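3.2 Setting and layout of the laundry room

The study was carried out in the Clendix laundry room, one of two sites described in this paper. The other, at Sindasine, is treated in Section 4. We were interested in how the position of the basket and the door affects the work of loading and unloading, and in how much of the room is given over to things that have little to do with laundry, such as drinking water. Figure 7 gives views of the room and of its front-loading machines. 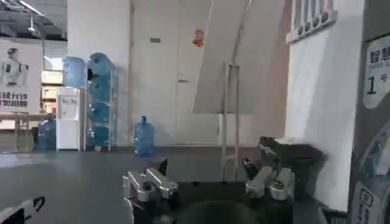
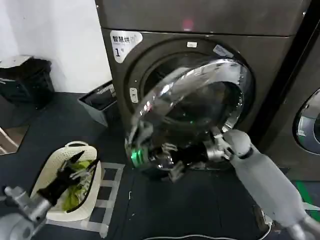
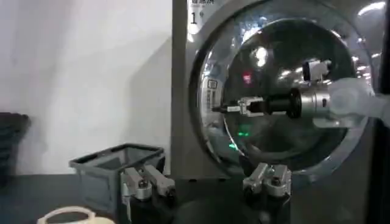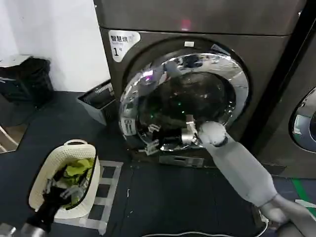

Figure 7. The Clendix site. First view: water dispenser and rack of water jugs. Second and fourth views: dryer number one, with the basket at the lower left. Third view: glass door of a front-loading machine.

Numbered labels matter in a shared room. Users at both sites told us they remembered the number of a machine more readily than its place in the row, and sign-up sheets were filled in by number from July onward. We kept the same numbers in our records.

A load was treated as one unit of work, starting when the basket was set down and ending when it was picked up again. Over the full period we logged 1463 loads. Loads left in a drum for longer than two hours were entered separately, as were loads split between two baskets.

Basket position was recorded as left, right or front. Left and front positions made up most of the entries. Placing the basket on the hinge side meant reaching around the open door, and users who began that way often moved the basket before the second armful — small items such as socks were the ones most often dropped. Lui reports a similar pattern for home laundries, though with top-loading machines, where the reach is downward and the door plays a smaller part.

Folding was done elsewhere in around 7 of every 10 loads. The Ilis coding sheet has no entry for this, and we added one.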